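Lists > Home and Shed > Stestura Crafters > Messages

Re: Paper scraps on the craft table

On keeping offcuts in March, a member wrote:
> I sweep the lot into the bin after each session. Is it worth
> sorting by colour first? I have 116 sheets' worth of bits.

Sort only the pieces you'd use again. Anything under 5 cm goes straight out at our place. 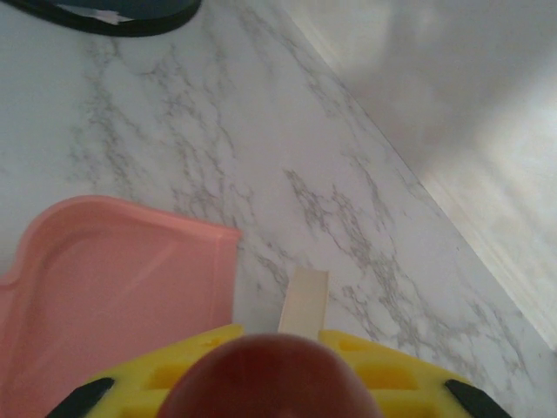 Trays beat jars for this, I've found. You can get your fingers in and see what's left. A shallow one with a raised rim like the pink one does me fine, and it wipes clean - glue and all.

Keep the bin up on the table while you're cutting, then put it back on the floor.

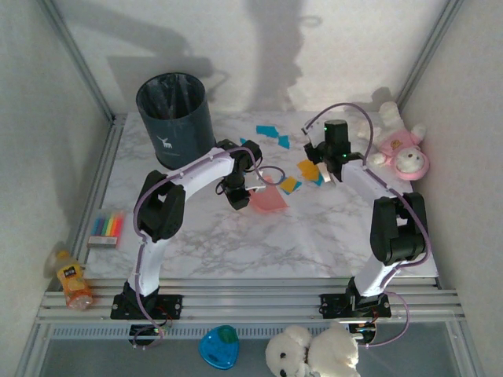
Blues and yellows I save for the Mirkaleck cards. White scraps I don't bother with, as there's always more.

Last updated: March
484 views | 5 comments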